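Holroyd Fund for Applied Robotics
Progress report: Learning to grasp from hand-held demonstrations in ordinary homes
Report to the Fund, second reporting period, ending March
Submitted by Marjorie Gosling, project lead, Tivasville Institute

1. Purpose of this report

The report sets out the work carried out since the first period, the results obtained, and the matters on which the Fund's advice is sought. It covers the method agreed in the grant letter, namely the training of a grasping policy from demonstrations made by people using hand-held gripper tools in lived-in rooms. Spending is reported separately by the Institute's finance office.

2. Summary of progress

Collection in homes began on time in Tivasville and, one month later than planned, in Raviria. The delay in Raviria arose from the wording of the consent form, which the local ethics panel asked us to revise. The revised form is now used at both sites.

Thirteen households have taken part. Each household agreed to host sessions of 90 minutes, with a break at the midpoint. Residents were asked to leave their rooms as they would normally keep them, and our staff did not tidy or rearrange furniture beyond what was needed to reach the work surface safely.

The first trained policy has been tested on the bench at Graltton. It performs well on upright bottles standing apart from other objects and less well where objects stand close together. Section 4 gives further detail.

3. Method

Demonstrations are made with a two-jaw gripper held in the hand. A camera on the tool records the jaws and whatever lies beyond them, so that the view during collection is close to the view the robot will have when it carries out the same task. The position of the tool is estimated from the recording afterwards.

The present set of tasks concerns containers: grasping, lifting, setting down and moving aside. Containers were chosen for the variety of their shape and surface. A dark cylinder offers few visual features, while clear glass is difficult for depth estimation, and both are common in the home. Where possible, the operator works with objects that already belong to the household. 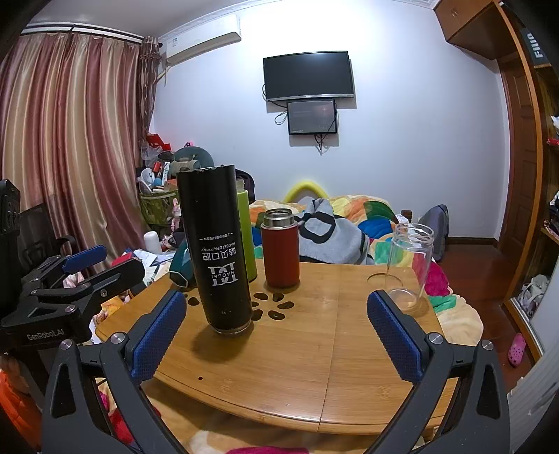
Bottle grasping task in a bedroom, seen from the camera on the gripper. The jaws are open around a black bottle, with further containers on the bamboo table.

Operators follow a short written protocol. The approach should be smooth, the jaws should be fully open before they pass the object, and the closing movement should be made without a change of direction. Recordings which depart from the protocol are marked as such and kept. They are not used in training at present, but we expect them to be of value when the policy is taught to recover from a poor approach.

4. Results

Two versions of the policy were compared. The first was trained only on recordings from our laboratory in Graltton, where the background is a plain wall and the table is cleared between trials. The second was trained on the same quantity of recordings taken in homes. Each was run for 30 trials in a furnished test room that neither had seen before.

The home-trained version was the more reliable of the two. The laboratory-trained version frequently moved towards patterned fabric or dark items behind the table, and on several occasions closed its jaws short of the object. Errors of this kind were rare with the home-trained version. Its failures were mostly contacts with a neighbouring container during the approach – a fault that we attribute to the small share of crowded arrangements in the training set.

These findings should be treated with caution. The number of trials is small, a single test room was used, and the lighting was constant throughout. A fuller comparison is planned for the next period.

5. Difficulties encountered

Position estimates were lost in some recordings when the tool was moved quickly close to a blank wall. Operators have been asked to slow the first part of the movement, and the software has been changed so that a lost estimate is reported before the operator leaves the home.

Finger pads wore faster than we had allowed for. A replacement stock has been ordered from within the existing equipment budget.

Privacy review has taken more staff time than was forecast. Rooms contain personal belongings, and every recording is checked against the household's consent form before it is released to the training team. We do not propose to shorten this step.

6. Plans for the next period

Collection will continue at both sites, with more sessions given over to closely spaced objects. Tests will be extended to a second room and to evening lighting. We also intend to begin work on opening screw-top containers, subject to the Fund's approval of the change to the task list.

7. Decisions requested

The Fund is asked to approve the addition of screw-top containers to the task list, and to confirm whether the Raviria site may carry its unspent travel allowance into the next period.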